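원목마루 오일 재시공, 셀프로 해보신 분들 계신가요 (좀 깁니다)

작성자: 마루밑고양이

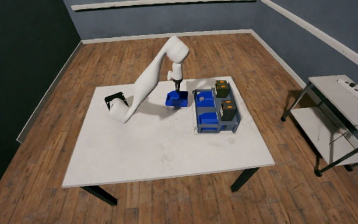
안녕하세요, 눈팅만 몇 년 하다가 처음으로 글 올려봅니다. 저희 집이 구축인데 이사 올 때 전 주인분이 깔아둔 갈색 원목마루를 그대로 쓰고 있거든요. 처음엔 그 색감이 너무 좋아서 계약할 때 거의 마루만 보고 도장 찍었어요 ㅋㅋ 남편은 수압 보고 창틀 보고 하는데 저는 바닥만 보고 다녔습니다.

근데 살아보니까 이게 참... 싱크대 앞이랑 베란다 문 앞이 푸석푸석해졌어요. 물 한 방울 떨어지면 예전엔 동그랗게 맺혔는데 요즘은 그냥 쓱 먹어버려요. 의자 끄는 자리는 허옇게 일어났고요. 양말 신고 지나가면 가끔 걸리는 느낌도 나요.

견적을 두 군데서 받았는데 한 곳은 거실만 하는 건 안 된다고 하고, 한 곳은 짐을 다 빼야 한대요. 짐을 어디로 빼나요, 저희 집에 사람 누울 자리도 없는데. 그래서 셀프를 생각하게 됐습니다. 궁금한 거 적어볼게요.

일단 샌딩을 꼭 해야 하는지. 검색해보면 살살 갈아내고 바르라는 분도 있고 세척만 잘하고 덧바르면 된다는 분도 있어서 머리가 아파요. 그리고 지금 마감이 오일인지 코팅인지 어떻게 확신하나요? 물을 먹는 걸 보면 오일 같긴 한데 전 주인분이랑은 연락이 안 됩니다.

제품은 Oltetus 하드오일이랑 Pliltton 마루오일 중에 고민이에요. 둘 다 써보신 분 계시면 냄새랑 건조 시간 좀 알려주세요. 고양이가 두 마리 있어서 냄새가 제일 걱정입니다. 아, 그리고 1월이라 환기가 걱정인데 봄까지 기다리는 게 나을까요? 성격이 급해서 벌써 장바구니에는 담아놨어요...

댓글 1
작성자: 대패밥

반갑습니다. 저는 마루 오일만 세 번 해봤네요. 한 번 망하고 두 번 성공했습니다.

마감 확인부터 하세요. 안 보이는 데, 장롱 밑이나 문 뒤쪽 구석에 물 한 방울 떨궈놓고 10분 뒤에 가보시면 됩니다. 자국이 진하게 남으면 오일이거나 코팅이 다 닳은 겁니다. 근데 닳은 자리에서 테스트하면 둘 다 똑같이 나와요. 꼭 멀쩡한 자리에서 하셔야 합니다. 제가 첫 번째에 망한 이유가 이거예요. 싱크대 앞에서만 테스트해 보고 아 오일이구나 하고 거실 전체에 발랐더니, 우레탄 코팅 위에 오일이 떠서 일주일 동안 끈적거렸습니다. 걸을 때마다 쩍쩍 소리 나고 아내가 친정 갔습니다.

겨울에 하는 건 저는 반대예요. 바닥 난방 끄고 해야 하는데 끄면 춥고, 추우면 안 마르고, 켜면 겉만 마릅니다. 급한 게 아니면 4월까지 참으세요.

댓글 2
작성자: 새벽배송러

저는 대패밥님이랑 의견이 좀 달라요. 작년 1월에 했는데 멀쩡하게 잘 됐거든요. 난방은 전날 저녁에 끄고, 바른 다음에 창문 손가락 하나 들어갈 만큼만 열어두고 저희는 본가 가서 잤어요. 여름에 하면 습해서 그게 더 안 말라요. 겨울은 공기가 건조해서 오히려 괜찮던데요.

제품은 Pliltton 썼습니다. 냄새는 첫날이 좀 있고 이틀째는 그럭저럭, 사흘째 되니까 문 열고 들어갈 때만 나는 정도? 근데 저희는 고양이가 없어서 동물 쪽은 잘 모르겠네요. 색은 생각보다 진해져요. 저는 원래 밝은 갈색이었는데 바르고 나서 누가 봐도 젖은 색이 돼서 첫날은 울고 싶었어요. 한 달 지나니까 좀 빠지긴 하더라고요.

댓글 3
작성자: 대패밥

새벽배송러님 / 본가에 가서 주무실 수 있으면 얘기가 다르죠 ㅎㅎ 글쓴님은 고양이가 두 마리라잖아요. 고양이 둘 데리고 어디 가서 사흘을 잡니까. 그리고 여름에 하라는 말은 안 했습니다. 4월이라고 했습니다.

댓글 4
작성자: 새벽배송러

대패밥님 / 4월에 황사랑 꽃가루는요? 창문 열어놓고 오일 말리면 그거 다 붙어요. 저희 엄마 집이 그렇게 됐어요. 손으로 쓸면 까끌까끌해요 아직도.

댓글 5
작성자: 대패밥

그건 너무 두껍게 바르신 겁니다. 얇게 펴고 남은 걸 닦아냈으면 꽃가루 붙을 오일이 표면에 없어요.

댓글 6
작성자: 마루밑고양이 (글쓴이)

와 답글 감사합니다 ㅠㅠ 두 분 말씀 다 맞는 것 같아서 더 헷갈려요 ㅋㅋㅋ

방금 책장 밀고 그 밑에 물 떨궈봤어요. 책장 밑은 색이 완전 달라서 깜짝 놀랐네요, 원래 이렇게 노르스름했구나... 10분 뒤에 봤더니 자국이 살짝 남았어요. 진하진 않고 살짝요. 이러면 오일인가요? 애매하게 나오니까 더 모르겠어요.

고양이는 동생네에 하룻밤 정도는 맡길 수 있을 것 같아요. 사흘은 눈치 보여서 못 하고요. 큰애가 남의 집 가면 밥을 안 먹습니다.

댓글 7
작성자: 목재상조카

살짝이면 오일 맞을 확률이 높아요. 확실하게 하시려면 손톱 안 보이는 데서 살살 긁어보세요. 코팅이면 하얗게 비늘처럼 일어나고 오일이면 그냥 나무가 긁힙니다. 구석에서 하세요 구석에서. 거실 한가운데서 긁어놓고 저한테 뭐라 하시면 안 됩니다.

샌딩 얘기가 없어서 적자면, 허옇게 일어난 부분만 하시고 나머지는 패드로 문지르는 걸로 충분해요. 기계 빌려서 전체 갈아내는 건 초보한테 절대 권하지 않습니다. 한자리에 잠깐만 멈춰도 움푹 패여요. 강화마루 아니고 원목이 맞는지도 확인하시고요. 원목인 줄 알았는데 위에 얇게 붙인 합판마루인 경우가 진짜 많습니다. 그건 갈면 끝이에요.

사포는 손으로, 결 방향으로만. 결 반대로 문지른 자국은 오일 바르면 더 선명해집니다.

댓글 8
작성자: 쿠키반죽

저 이거 보고 로그인했어요. 결 방향!! 진짜 중요해요. 저는 모르고 동글동글 문질렀다가 거실에 동그라미가 생겼어요. 해 질 녘에 빛이 옆에서 들어오면 다 보여요. 지금 그 위에 러그 깔고 삽니다. 러그가 세탁비가 더 나와요...

제품은 저는 Oltetus요. 바르기는 편한데 비싸요. 작은 통 하나로 거실 반밖에 못 발랐어요. 모자라서 추가로 시켰는데 배송 기다리는 동안 반만 바른 상태로 지냈거든요. 경계선이 남을까 봐 조마조마했는데 문틀 라인에서 끊어놔서 그나마 티가 덜 나요. 혹시 모자랄 것 같으면 방 경계에서 끊으세요.

댓글 9
작성자: 목재상조카

오일은 넉넉하게 사는 게 맞습니다. 남으면 나중에 부분 보수할 때 써야 하니까 버리지도 마시고요. 다만 뚜껑 꼭 닫고 거꾸로 한 번 뒤집었다가 보관하세요. 안 그러면 위에 막이 생깁니다.

그리고 이건 제발 지켜주셨으면 하는데, 오일 닦은 걸레는 뭉쳐서 쓰레기봉투에 넣지 마세요. 건조되면서 열이 나서 저절로 불붙을 수 있습니다. 물에 푹 적시거나 밖에 한 장씩 펼쳐서 말린 다음에 버리세요. 베란다 바닥에 쌓아두는 것도 안 됩니다.

댓글 10
작성자: 마루밑고양이 (글쓴이)

헐 걸레가 불이 난다고요??? 처음 들었어요. 남편한테 읽어줬더니 그냥 장판 깔자고 합니다... 안 돼...

댓글 11
작성자: 장판이최고

남편분 말씀이 맞습니다. 닉네임 보시면 아시겠지만 저는 원목 살다가 장판으로 넘어온 사람이에요. 물 흘려도 닦으면 되고 애가 뭘 던져도 괜찮고 겨울에 따뜻합니다. 원목마루는 모시고 사는 거예요. 저도 옛날엔 매년 오일 바르고 의자 다리에 펠트 붙이고 손님 오면 슬리퍼 내주고 했는데, 어느 날 김치통 엎고 나서 마음을 놨습니다. 국물이 틈으로 다 들어갔어요. 그 집 팔 때까지 비 오는 날이면 김치 냄새가 났습니다.

댓글 12
작성자: 쿠키반죽

김치통 ㅋㅋㅋㅋㅋ 죄송해요 웃으면 안 되는데

댓글 13
작성자: 대패밥

장판도 좋죠. 근데 이미 원목이 깔려 있는 집에 장판 덮는 건 신중하셔야 해요. 밑에 습기가 갇히면 마루가 썩습니다. 덮을 거면 걷어내고 까는 게 맞고, 걷어내는 철거비가 또 만만치 않아요. 본드로 붙인 마루면 바닥 미장까지 뜯겨 나옵니다. 오일 한 통 값이랑 비교할 일이 아니에요.

댓글 14
작성자: 장판이최고

철거비는 인정합니다. 저희는 거실이랑 주방만 뜯는 데 이틀 걸렸고 먼지가... 아휴. 그래도 한 번 고생하고 십 년 편하면 남는 장사 아닌가요? 매년 무릎 꿇고 바르는 것보단 낫다고 봅니다.

댓글 15
작성자: 새벽배송러

매년은 안 발라요 ㅋㅋ 저는 작년에 하고 올해는 싱크대 앞만 살짝 했어요. 30분도 안 걸렸습니다.

댓글 16
작성자: 북향집세입자

끼어들어서 죄송한데 저는 네덜란드에서 몇 년 살다 왔거든요. 그 집 집주인이 Gijs Kuipers라는 아저씨였는데 바닥에 진심인 분이었어요. 입주하는 날 열쇠보다 Goossens 비누를 먼저 주셨습니다 ㅋㅋ 바닥 닦을 때 꼭 이걸로만 닦으라고요. 오일 마루용 비누인데, 미지근한 물에 조금 풀어서 꽉 짠 걸레로 닦으면 그 자체로 얇게 보호가 된대요.

처음엔 유난이다 싶었는데 나갈 때까지 오일을 새로 바른 적이 없어요. 한국 와서 일반 바닥 세제로 닦으니까 금방 푸석해지더라고요. 글쓴님 혹시 평소에 뭐로 닦으세요? 물걸레 청소포 쓰시면 그게 범인일 수도 있어요. 알칼리 센 거나 알코올 들어간 건 오일을 빼버려요.

댓글 17
작성자: 마루밑고양이 (글쓴이)

북향집세입자님... 찔립니다. 스팀청소기 썼어요. 거의 매일이요. 고양이 털 때문에...

댓글 18
작성자: 목재상조카

아

댓글 19
작성자: 대패밥

범인 나왔네요

댓글 20
작성자: 쿠키반죽

스팀은 진짜 안 돼요 ㅠㅠ 저도 시어머니가 선물로 주셔서 썼다가 이음매가 살짝 벌어졌어요. 지금은 욕실 타일에만 씁니다.

댓글 21
작성자: 마루밑고양이 (글쓴이)

홈쇼핑에서 마루에도 된다고 했단 말이에요!! 아 속상해라. 그럼 일단 스팀은 오늘부로 봉인하고, 털은 마른 밀대로 밀게요. 비누는 어디서 사나요? 국내에도 파나요?

댓글 22
작성자: 북향집세입자

저는 직구했는데 배송비가 좀 나와요. 굳이 그 제품 아니어도 오일 마루용 비누라고 적힌 거면 비슷할 거예요. 흰색이랑 투명이 있는데 갈색 마루면 투명으로 사세요. 흰색은 틈에 하얗게 남아요.

댓글 23
작성자: 못하나만더

비누 얘기는 저는 좀 회의적입니다. 비누 잔여물 쌓이면 그게 또 때를 잡아요. 저희 사무실 바닥을 그렇게 관리했는데 몇 년 지나니까 회색이 됐습니다. 결국 다 벗겨내고 다시 발랐어요. 평소엔 꽉 짠 물걸레면 충분하고 오일만 때맞춰 올려주면 됩니다. 괜히 뭘 더 사지 마세요.

오일도 굳이 비싼 거 필요 없고 저는 Grirgate에서 나온 제일 싼 거 발랐는데 문제없었어요. 얇게 바르고 잘 닦아내는 게 전부입니다. 닦아낼 때 팔이 아프면 제대로 하고 있는 거예요.

댓글 24
작성자: 북향집세입자

사무실이면 신발 신고 다니시잖아요. 집이랑은 조건이 다르죠. 그리고 농도를 진하게 타면 당연히 쌓여요. 정말 조금만 넣어야 해요.

댓글 25
작성자: 못하나만더

실내화 신는 사무실입니다.

댓글 26
작성자: 북향집세입자

아 그럼 제가 할 말이 없네요 ㅎㅎ 그래도 저는 비누파로 남겠습니다.

댓글 27
작성자: 새벽배송러

Grirgate 저도 한번 써봤는데 저는 냄새가 좀 셌어요. 고양이 있는 집이면 비추예요. 글쓴님이 냄새를 제일 걱정하신다고 하셨으니까요. 창고나 데크면 몰라도 집 안은 좀.

댓글 28
작성자: 못하나만더

냄새는 사람마다 다르니 그건 존중합니다. 저는 담배를 오래 피워서 잘 못 맡아요.

댓글 29
작성자: 꼬리두개

고양이 셋 집사입니다. 오일 종류보다 마르기 전에 고양이가 밟고 발 핥는 게 문제예요. 성분표에 뭐라고 돼 있든 안 마른 건 무조건 못 들어가게 하세요. 하룻밤만 맡기실 수 있으면 방을 나눠서 하는 게 낫지 않을까요? 저는 거실을 하는 동안 애들을 안방에 화장실이랑 물이랑 다 넣어놓고 문 닫아놨어요. 밤새 울어서 한숨도 못 잤지만요.

발라놓고 완전히 굳기까지는 시간이 더 걸리니까 모래 화장실은 한동안 다른 데 두시고요. 모래 알갱이가 덜 굳은 바닥을 긁습니다. 저희 집 복도에 그 흔적이 있어요.

댓글 30
작성자: 마루밑고양이 (글쓴이)

꼬리두개님 감사해요, 모래는 생각도 못 했어요. 저희 화장실이 딱 베란다 문 앞에 있거든요. 거기가 푸석한 게 물이 아니라 모래 때문일 수도 있겠네요?

댓글 31
작성자: 꼬리두개

백 퍼센트입니다 ㅋㅋ 화장실 밑에 넓은 매트 까세요. 벌집 모양 말고 그냥 부드러운 거요.

댓글 32
작성자: 목재상조카

정리 겸 제가 권하는 순서는요. 스팀 끊고, 중성세제 아주 연하게 해서 꽉 짠 걸레로 닦고, 하루 말리고, 일어난 데만 결 따라 손사포, 먼지는 청소기로 빨고 마른 천으로 한 번 더. 그다음 문 뒤 구석에 오일을 조금만 발라보고 이틀 두세요. 색 마음에 드는지, 끈적이지 않는지 보고 나서 본판 들어가시면 됩니다. 본판도 거실 전체 말고 싱크대 앞부터 하세요. 거기가 마음에 들면 넓히는 거고요.

댓글 33
작성자: 대패밥

동의합니다. 시험 발라보는 것만 하셔도 저 같은 꼴은 안 납니다. 싱크대 앞만 할 거면 1월에 해도 괜찮다고 봐요. 면적이 작으니까요.

댓글 34
작성자: 새벽배송러

오 드디어 1월 인정하셨다

댓글 35
작성자: 대패밥

싱크대 앞만입니다.

댓글 36
작성자: 마루밑고양이 (글쓴이)

여러분 진짜 감사해요 ㅠㅠ 손톱으로 긁어봤는데 비늘 같은 건 안 일어났어요. 오일로 믿고 Pliltton 작은 통으로 하나 주문했습니다! 색 진해지는 건 좀 무섭지만 구석에 먼저 발라보고 결정하려고요. 남편은 아직 장판 카탈로그를 보고 있어요. 구석에 발라보고 나서 다시 올게요.

댓글 37
작성자: 장판이최고

남편분께 쪽지 주시라고 전해주세요. 시공 잘하는 집 압니다.

댓글 38
작성자: 쿠키반죽

후기 꼭 올려주세요!! 저도 러그 걷고 다시 할까 고민 중이에요. 동그라미 위에 다시 결대로 갈면 없어지려나요?

댓글 39
작성자: 목재상조카

쿠키반죽님 / 깊이에 따라 달라요. 손으로 문지른 정도면 없어집니다. 새 글로 사진 올려주시면 봐드릴게요. 해 질 녘에 찍은 걸로요.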